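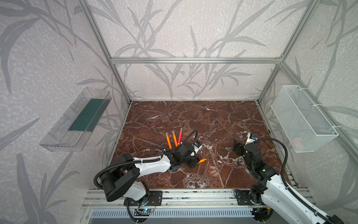
Interiors > Talking Shop > Walls

The man who papers over other people's mistakes

Tags: wallpaper, trade talk, small firms

Theophilus Nyarko has hung wallpaper for a living long enough to see leaves go out of fashion and come back. "I never said goodbye to them," he says. "I kept the offcuts. My wife has views on the offcuts."

We meet at Plumside, the shop he runs with Čestmír Vávra, who does the measuring and most of the sighing. There is one good chair. Vávra has it.

The partners met on a job at the Curness hotel, where the owner wanted 9 bedrooms papered before the Easter guests came in March. They had been hired separately, by different managers, to do the same corridor. "I started at one end and he started at the other," says Vávra. "We met by the linen cupboard. The pattern did not."

Large patterns are still where most people come unstuck. Nyarko's advice is to order more than you want to pay for, and to check the batch number on every roll before opening any of them. "People ring me with five rolls up and the sixth a different pink. What am I supposed to do, sing to it?"

He is gentler on the subject of corners, which he regards as a kind of weather. Old houses lean, and a long branch will show it. Vávra hangs a plumb line on each new wall and trusts nothing else, including Nyarko.

And the cost? A small bedroom comes in at £700 with paper, he says, or less if the customer has not had a go first. Steaming off a brave attempt is extra.

Does either of them have wallpaper at home? There is a pause — quite a long one.

"Magnolia," says Vávra. "Paint."

Nyarko looks out of the window.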